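The drawer under the kettle
Plastic at home, and what we do with it

Most kitchens in Heltgate have one drawer that won't close. It is usually the second one down, and it holds bread bags, takeaway lids, zip bags that have been washed twice and a ball of produce bags pressed into another produce bag. Council stopped taking soft plastics in the yellow-lid bin in April, and the drawer has been filling ever since.

Ettore Amato has spent two years going into people's homes to look at what they keep. He runs the household waste program for Tapley, the regional recycling contractor, and before that he drove one of its trucks. Last summer his team visited 233 households between the river and the highway and asked to see the kitchen, the laundry and the garage, in that order.

What they found was a lot of plastic that people had no intention of throwing out. Households were holding on to bags for an average of five months. Tubs and bins stayed far longer, often through a house move, and plenty had outlived whatever they were bought to store.

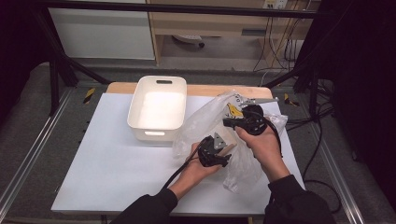

Issue 40

Amato divides household plastic into hard and soft, and he thinks the two should be treated as separate problems. Hard plastic is easy to reuse. A storage tub holds its shape, can be scrubbed out and will do for pegs, potatoes or kids' blocks. When it finally cracks, the Jorer Street depot takes it whole.

Soft plastic is harder work. It tears, it holds crumbs and moisture, and a bag that has carried raw chicken is not worth saving. Even so, it was the soft plastic people felt worst about binning. One woman in Kudance had kept every bread bag since her youngest started school, and the young bloke was by then doing his apprenticeship.

"I don't tell anyone off," Amato says. "I ask them what they used last week. Usually it's three or four bags, and there's a couple of hundred in the drawer."

His advice is to keep one bag of bags and stop when it's full. Clean and dry soft plastic can go to the drop-off cage at the depot, which is open Tuesday to Saturday. Anything greasy goes in the general rubbish. Labels can stay on, but receipts need to come out, as the thermal paper spoils a bale.

The drop-off has had its troubles. The cage was closed for six weeks over winter after loads kept arriving with nappies and garden hose mixed in, and some residents drove out only to bring everything home again. It reopened with a staff member on the gate — a cost Tapley says it can carry until the end of the financial year.

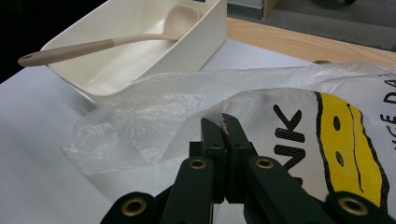
What to keep and what to let go

Keep hard tubs that stack, and let go of the ones with no lid unless they have a job already. Utensils in good nick can go to the tip shop, which sells them by the handful out of a crate near the door. Melted or split ones are rubbish.

Ice cream containers are fine for the freezer but go brittle after a few years. Black takeaway trays are not accepted at the depot, even washed, and the sorting line can't read them.

The next Heltgate drop-off day is Friday, September 4, 2026, from eight until two, with parking off the back lane.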